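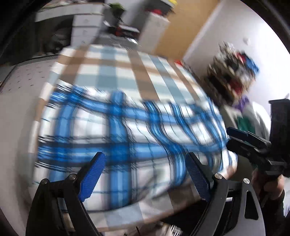 Omby Check Cloth, Large
Blue, white and tan plaid

Sold by Lambrakis Home Goods
Availability: in stock
Colour options: blue/white/tan (this listing), grey/white
Care: machine wash cold, line dry, warm iron if you must

About this cloth

We get sent a lot of checked cloth. Most of it looks lovely folded on a shelf and gives up after one summer of use, so we weren't in a hurry to stock another one. The Omby came in with a label claiming it is a tablecloth, a throw, a picnic rug and a bed cover. We'd take that with a grain of salt. It's a big piece of plaid fabric. It does a fair job as a light throw and a decent job on a table, and we would not put it on damp grass.

The pattern is the reason to buy it. Bright blue stripes cross bands of white, pale grey-blue and tan, with thin dark pinstripes running through. On a screen the blue looks louder than the rest, and it's pretty loud in person too. If you want something that fades quietly into a room, look at the grey. Against white furniture the tan helps, and keeps it from looking like a school uniform.

What the maker says, and what we found

"Crease resistant." No. It creases like any other cloth left in a heap. Shake it out while it's still damp and most of the wrinkles drop. Leave it in the basket overnight and you'll be ironing.

"Colourfast for life." Whose life isn't stated. Hiếu Đào from our shop washed ours 10 times in cold water next to a white pillowcase. The pillowcase stayed white and the blue looked the same to us. That's as far as we'll go. We haven't tried a hot wash, and the tag says not to.

"Reversible." The check shows on both sides. We suppose that counts.

"Heirloom weave inspired by a 1962 pattern." We asked to see the pattern in April and are still waiting. Buy it because you like the colours.

Folding and storing

A cloth this size is awkward for one person. The easiest way we've found is to lay it over a table or the end of a bed, bring the long sides together, and follow the lines of the check so the edges meet. The stripes make this simpler than it is with a plain sheet. Fold in thirds after that, and it sits flat in an ordinary dresser drawer. If your drawers are shallow, fold it once less and lay it on top of everything else, or you'll be fighting the runners every morning.

Don't store it under plastic. Don't bother with the scented liners either, including the Cirnano ones we sell. They smell nice for a week.

Compared with the Vakeck plaid

People ask, so: the Vakeck is heavier and warmer, and costs more. It also sheds for the first 2 washes and takes forever to dry on the line. The Omby dries faster and weighs less in the basket. If you want warmth, get the Vakeck. If you want something to throw over a chair or a table and wash often, this one is probably enough.

Returns

Unwashed cloths can come back within 90 days. Washed ones can't, unless a seam has gone, in which case send us a photo and we'll sort it out. We check the hems before posting, but we don't catch everything.

Customer comments

"Nice colours. Not a picnic rug, whatever the label says."

"Bought for the spare bed. It's fine as a top layer but I wouldn't call it a bed cover, it slides off one side by morning."

"I wanted to dislike this because of the heirloom talk. It's been on our table most of the winter and I've stopped looking for a replacement."

"Blue is VERY blue. Swapped for the grey."

Reply from Lambrakis: We've asked Omby to drop the picnic claim from the next batch of labels. No answer so far.

Listing last revised September 2024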